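Trotstead Student Automation Forum
Board: Simulation Division – Rules and Preparation
Thread: Scoring of the tabletop exercise, household room

jandley_coach
Posted 07/08/2020

Our club is preparing for the simulation division and would appreciate a clarification from the organizers. Section 4 of the handbook states that a team receives full credit when an item has been "placed at the target." It does not state whether the item must be at rest when the run ends. In our practice runs, several items came down on the target and then slid. The scoring script gave credit in some of those runs and withheld it in others. Our students have asked which result they should treat as correct, and I was not able to tell them.

rules_desk
Moderator

Thank you for the inquiry. An item is considered placed when it is in contact with the target surface and has stopped moving for 2 seconds of simulated time. The script distributed with the first release checked contact only. A corrected version has been uploaded to the Files section. Teams that downloaded the earlier version should replace it before submitting any practice scores. Scores already posted to the practice table will be recalculated.

hong_hall_robotics

We request that the moderators reconsider this. Our team has logged 162 practice runs against the earlier script and tuned the release height accordingly. Changing the test in August, after registration has closed, places a burden on teams that started early. A rule of this kind should have been in the handbook from the beginning.

geletti_team_lead

I must respectfully disagree with the post above. The earlier script was in error, and a team whose items slide off a target has not completed the task in any ordinary sense of the word. Our students also lost time. We reran our set with the corrected version and our average fell to 66, and we would still prefer to be scored on the proper test.

hong_hall_robotics

The question is one of notice. We do not dispute that the new test is the better one. We ask only that any further changes to the script be announced on this board and by message to the registered adult of each team.

rules_desk
Moderator

The point regarding notice is accepted. All later changes will be announced in both places.

trotstead_b_team

We have a separate question about the household room. Our planner treats every item on the table as an obstacle of the same kind, a plain box with a safety margin added. This is satisfactory for the mug and the apple. It is less satisfactory for the thin stick and the pocketknife, which lie nearly flat. The margin makes them much larger than they are, and the planner then reports no path at all to the side of the table where they rest. We are using the room as supplied, with the green X on the lid of the wooden box as the target. 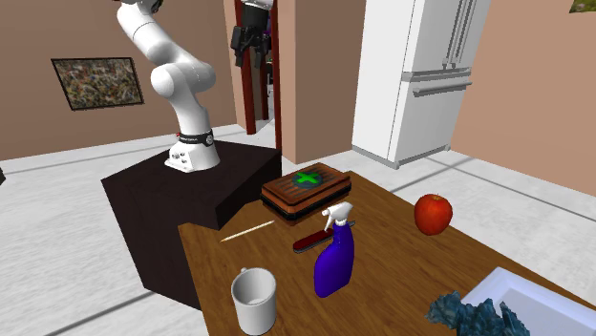 We have tried reducing the margin for flat items only. The planner then finds a path in most cases, but the arm passes lower over the table than our students are comfortable with, and we do not know whether light contact with an item that is not being moved carries a penalty. The handbook mentions "disturbance" without defining it. We would also like to know whether the height of the spray bottle should be measured to the top of the sprayer head, as our present model stops at the shoulder of the bottle.

jandley_coach

Our club had the same difficulty with flat items. We now keep two models for each item, one for travel and one for the final approach, with the smaller margin used only in the second. It added about 1,290 lines to our settings file, most of them generated by a short script. I would not describe it as elegant.

geletti_team_lead

I would advise against two models for a first-year team. The students must keep both in agreement, and ours did not. A single model with a fixed travel height above the tallest item was easier for them to explain in the written report, and the report does count toward the final result.

jandley_coach

That is a fair concern, although a fixed travel height costs time on every move. Teams should compare both before choosing.

rules_desk
Moderator

On the two questions from trotstead_b_team: a disturbance is any change in the position of an item that the team was not assigned to move. Contact without a change in position carries no penalty. Item heights are to be measured to the highest point, including the sprayer head. Both statements will be added to Section 4.

trotstead_b_team

Thank you. We will correct the bottle and post our new settings when the runs are finished.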